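The Night Line

Disberg House, 10/8/23
Account of the out-of-hours desk, submitted to the Board by J. Kramer, Duty Officer

1. The Board has asked for a statement of events concerning the client known in our records as 356. I have kept to the form required, so far as I am able. 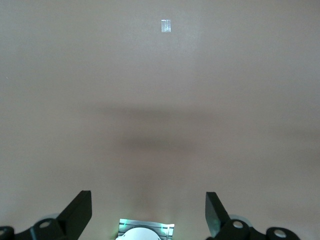
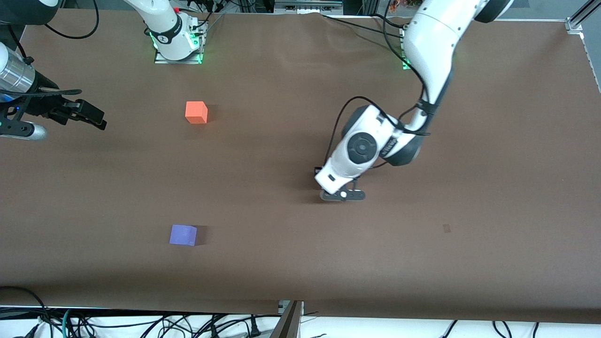

Two views of the brown work surface.

2. The Onder system was adopted in March. It permits any member of staff to open a case file from home, on a telephone or tablet, at any hour. Before that date, files were held in the cabinet at Pillen Street, and a worker called out at night went without them.

3. At ten minutes past two in the morning a call was received from an elderly man. He gave no name. He asked whether the office still kept the letter he had written to his sister. I opened file 356 by means of the number from which he rang. It contained 400 pages, and the search found no letter.

4. I informed the caller of this. He replied that he would wait.

5. Under the standing guidance, a call of no urgency is to be closed within fifteen minutes. I did not close it. I telephoned Ms Mỹ Ninh, the senior worker on call, using the second line. She read the file from her kitchen, beginning at the end, while I read from the beginning. The caller could be heard making tea.

6. At a quarter to four Ms Ninh found a note by a former worker, Mr Phúc Tôn. It stated that one letter, addressed to a Miss Hứa, had been received for posting and returned by the post office as undeliverable. It had been placed in the cabinet. When the files were copied into Onder, sealed envelopes were left out, as the instructions said that nothing was to be opened.

7. I told the caller that his letter was at Pillen Street. He asked whether it was still sealed. I said that I believed so. He said, "Then she can't have been cross about it," and was quiet for some time.

8. Mr Benjie Pangilinan, who holds the keys, attended at half past seven and found the envelope in the lower drawer. I took it to the caller's address on the 818 bus, outside my paid hours. He did not open it in my presence. He put it behind the clock and asked if I had eaten.

9. The Board's letter describes my conduct as a departure from procedure. I accept the description. I would add that there are further sealed envelopes in the drawer, and that Ms Ninh and I have begun to write down the names on them.

10. The call has been entered in Onder under "General enquiry". The system offers no other heading that would fit.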